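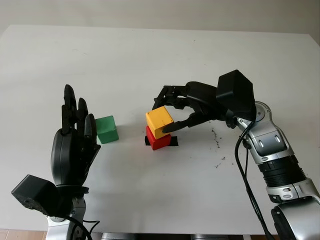
Taller > Robótica > Incidencias > Ticket 1572

Asunto: el brazo derecho tuerce el cubo de arriba al apilar
Abierto por: Chaminda Gamage
Estado: abierto (otra vez)

Lunes, 18:40. Reabro el ticket que cerré el viernes con un "solucionado" bastante optimista. El cubo amarillo vuelve a quedar ladeado sobre el rojo, volado hacia la izquierda y hacia atrás. El rojo está en su sitio, encima de la cinta negra, así que la cinta queda absuelta.

Síntoma: al abrir, el dedo inferior sigue apoyado en el lado derecho del amarillo y lo empuja. Los de arriba se separan bien. El registro de Koneck dice "pinza abierta, 0 errores", y me alegro por él.

19:05. Recalibrado el cero de los dedos con la utilidad de Irnulent. El encoder del inferior daba 1698 en reposo y después da 1698. Media hora de mi vida.

19:50. Cambio el orden de apertura: primero el inferior, luego los demás. Mejora un poco. Sigue girando el cubo, pero con más educación.

20:15. Descarto los cubos. Tienen las esquinas rozadas y el amarillo algún desconchón, pero probé con el verde arriba y se tuerce igual.

20:30. Hay un reguero de motitas oscuras en la mesa, a la derecha de la pila, camino del brazo. No sé si es goma, plástico o la merienda de alguien. He guardado unas pocas en un bote. Si es material de la articulación Kragh, tendremos otro ticket. No barráis hasta que lo mire con lupa, por favor.

20:55. El cable de la muñeca derecha cuelga en un bucle muy largo. Con el brazo estirado podría tirar de la muñeca justo al soltar. Lo sujeto con 2 bridas y repito: el giro baja, sin desaparecer. Sospechoso principal.

La mano izquierda no interviene en esta prueba. Que nadie le toque los parámetros, que es lo único que funciona.

Pendiente:
- Volver al firmware 3158 de la placa Drondden y comparar.
- Buscar una brida que no sea de las del cajón.
- Bajar el par del dedo inferior antes de abrir.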